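Tidying tips I pinched from a pretend kitchen

Regular readers will know I can't leave a cupboard alone. Over the winter I got hooked on a write-up from the Serra project, where they teach robot arms to put household things away in a simulator before letting them near a real kitchen. They call the simulator Gulleo. It ran 2,664 practice goes at clearing a bowl, opening a box and so on, and I read the whole thing with a pot of tea and a notepad (I know, I know).

The main result is very simple. When the arms opened their grippers wide and paused before going near anything, they fumbled far less than when they opened up on the way in. The team then took that one habit out again, left everything else alone, and the fumbles came straight back.

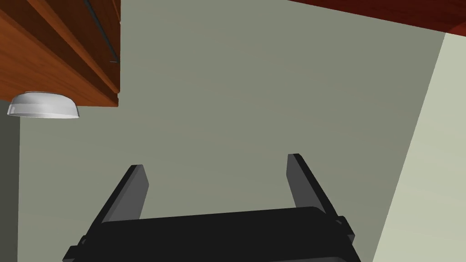
Fingers wide open, bowl nearby.

So, tip one: empty both hands before you start. I used to put the crockery away with a tea towel in one fist and wonder why I chipped things! Now the towel goes over my shoulder, and I haven't lost a bowl since March.

Tip two is about clear space. The write-up compared crowded starts with tidy ones, and 439 of the failed goes came from bumping into something that wasn't part of the job at all. I keep 30 cm of bare worktop next to the sink these days — sounds stingy, but it's enough for a stack of plates and an elbow.

Tip three, for boxes with awkward lids. The two-armed trials did best when both arms were lined up at the box first and only then went for it. I tried the same on my old Dorska bread bin, which has a lid like a bank vault. One hand at the end, one at the middle, then lift. Lovely. 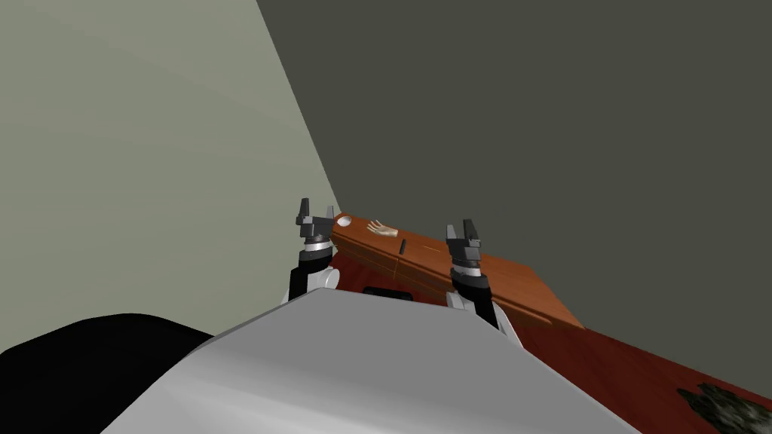 Two arms at the long wooden box, both grippers open.

One grumble about the method: they moved the box for every go but hardly changed the lighting, so I'd like to see it tried in a kitchen as gloomy as mine. They say a second round is planned, with 80 different room layouts, which should help.

If your own box lid sticks, rub a candle stub along the edges and wipe off the crumbs. I buy plain white ones from Plodley, and a single stub has done the bread bin, two drawers and the shed door. Drawer runners are next on my list, so send me your squeaky ones.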